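February, late, with the kettle on

I have been meaning to write in this diary since the start of the month and have managed it 4 times, which for me in winter is a good run. The bedroom is a mess as usual and I have decided to let it be, and sit at the kitchen table with the lamp on and the dog across my feet.
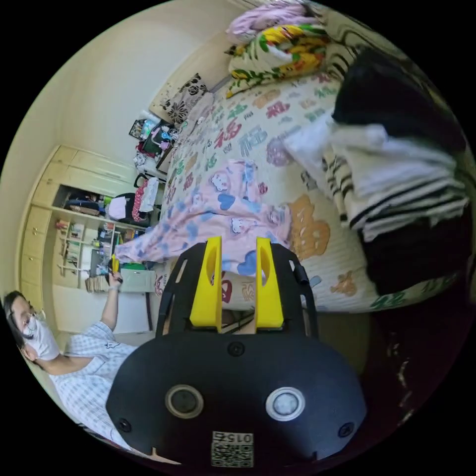
The sourdough, again

I know, I know, half of these pages are bread already. But I do want to get it down while it's fresh, so that when I read this back next winter I won't have to start all over again from guesswork. The starter I brought home from the bakery in Danbridge has been sulking ever since the cold came in. It would rise a little by lunch, think better of it, and be flat as a pond by supper. I tried the top of the fridge, I tried the cupboard by the water heater, I tried talking to it (the dog thought all of this was for him and got very excited).

What finally seems to have helped is the flour. I had been buying the cheap white kind in the big bag, and last week the store was out of it, so I came home with a bag of rye from the Stembridge mill that cost more than I like to admit. Two feedings with that and the jar had climbed right up to the lid and was pushing at it. I was so pleased I stood there in my socks and clapped.

So the new way goes like this. I keep 100 grams of starter, feed it at night before I brush my teeth, and mix the dough at breakfast with 600 grams of flour, mostly white with a good scoop of the rye. Three folds through the morning, whenever I happen to walk past the bowl, and then I leave it be until the afternoon. The old me would have been poking at it every few minutes. I still poke at it, but less.

Today's loaf

It came out of the oven a little after four, and oh, the smell of it. The crust split down one side where I hadn't cut deep enough, so it has a sort of crooked grin, and the bottom is darker than I would like. I think the pan sits too close to the element. I moved the rack up for the last part of the bake and by then it was too late to do much good. Tomorrow I'll start it higher and slip a baking sheet underneath.

I told myself I would wait until it was cool before cutting it. I lasted as long as it took to put the oven mitts away. The inside was a bit gummy near the middle, which serves me right, but the end piece with butter and a pinch of salt was the best thing I have eaten since the holidays. I had a second slice standing at the counter, and then a third sitting down like a civilized person, with the marmalade.

The walk

We went out before dark, the dog and I, along the road toward the old Irach orchard and back by the creek. The snow has gone gray and rotten at the edges and there was water running underneath it, a lovely small sound after so many weeks of nothing. I took off my gloves for the first time in I don't know how long. There were chickadees making a fuss in the hedge, and somebody had a woodstove going with what smelled like apple wood.

I carried half the loaf wrapped in a dish towel and left it with the folks next door, who have been so good about clearing the end of my driveway every time the plow goes by. They wouldn't let me leave without a jar of pickled beets. I am not sure how I feel about beets, to tell the truth, but I do like having the jar on the shelf – it's such a cheerful color for this time of year.

Things to remember

Return the bread book to the Thakur branch library before they send me another one of those polite notices. Buy more rye, and a second jar with a looser lid so I can stop worrying about the first one. Ask at the hardware store about an oven thermometer. I have suspected for years that mine runs hot and I have never once checked, and it would explain the cookies at Christmas too.

Write to my sister. I owe her a proper letter and not just a card with two lines on it, and maybe I'll dry out a bit of the starter on some parchment and tuck it in the envelope for her. I read that you can do that and that it wakes up again with a little warm water. She'll think I have lost my mind, but she will feed it, I know she will, and then we can complain to each other about it all through March.

The dog has just got up and is looking at the door, so I suppose that's me going out again before bed. The starter still has to be fed as well. My slippers are wet from this morning and I can't think where I put the other pair.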